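Gripper rebuild, week three at the Plevstead shared workshop. Both fingers reassembled. Spring swapped, 64 mm stroke restored.

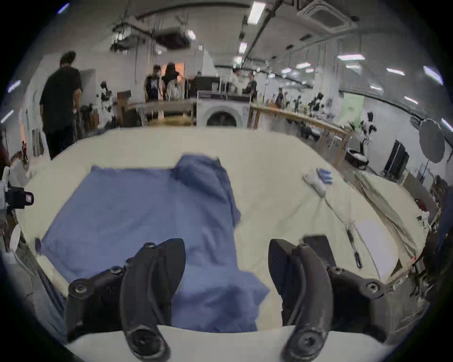

Hiyori Ebihara

Test material is plain blue cloth. Tweezers-grade precision is not the goal – repeatable closure is.

Encoder reads 906 counts at full open. It read 754 with the old linkage, same zero. 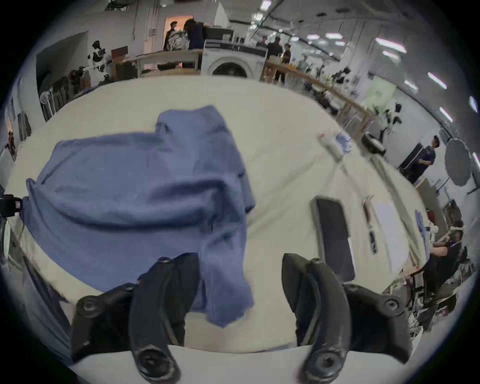
so the missing travel was in the linkage. New pivots are Skotberg, reamed by hand. 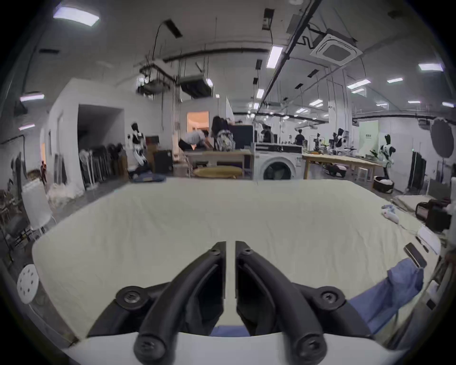
Next is tip alignment. Any skew shows up at the pads first. With the fingers angled in like that and a narrow gap left between the tips, I can sight down it and shim one side. Domínguez wants softer pads. Maybe in August.

Closing current is capped at 60 percent until the shims are in. 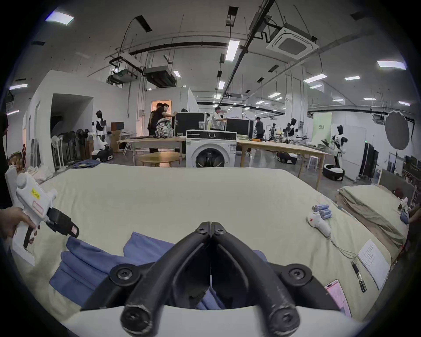 Jaws closed, blue cloth under them.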